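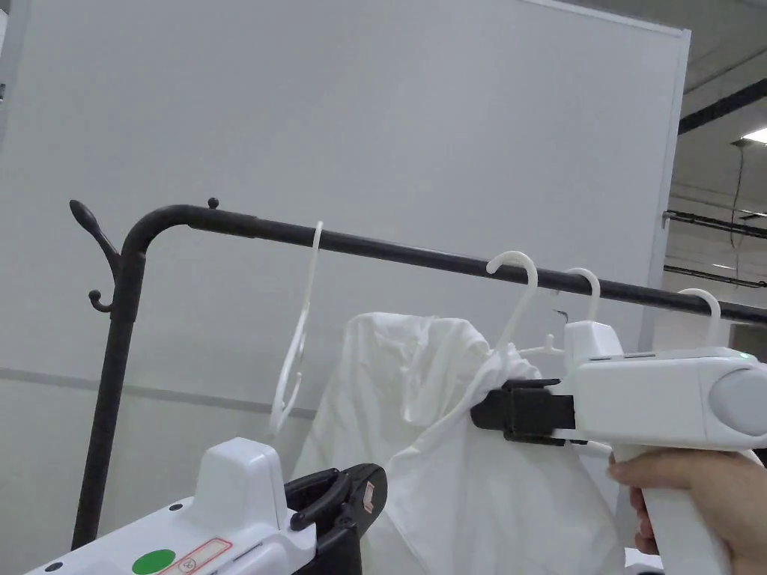
Got rid of the dresser in October and moved everything I wear onto one open rack. I live in Rodham in a room where a dresser and a bed meant walking sideways. The rack is black metal, with a long bar and curled hooks at the bend. I use white plastic hangers, the kind with small notches in the arm, and the notches do hold a strap. White shirts crumple on these if you rush them, so I pull the shoulders straight before I do anything else.

1/ I went in with 37 pieces of clothing. That was after two bags went out. I didn't follow a system. If I hadn't worn it since last winter, it left.

2/ Order on the bar: shirts at the bend end, then sweaters I don't mind hanging, then pants, then one coat. The coat goes last so it isn't pressing on the shirts.

3/ The hooks get the things that used to live on the chair. Tomorrow's bag, a belt, the robe. The chair is now a chair.

4/ Underwear and socks are in a Prata box under the bed. T-shirts are folded in a second one. I tried hanging the T-shirts for a week and the necks went wide.

5/ Dust is the part I underestimated. Black metal shows it fast. I wipe the bar with a dry cloth when I change the sheets. Clothes at the far end that I don't wear much get a shake out the window.

6/ Sun too. My first spot was next to the window and a navy shirt faded along one shoulder. Moved the rack to the plain wall and that stopped.

Someone asked about ironing. I have a small Rosten steamer and do the shirts right on the hanger - collar first, then shoulders, then let the weight of the shirt do the rest. Cotton needs two passes. Linen I leave alone.

Also asked: does it wobble? A little, if all the heavy stuff is at one end. Spread it out.

Still deciding on the coat. It might go by the front door when I find a hook I like.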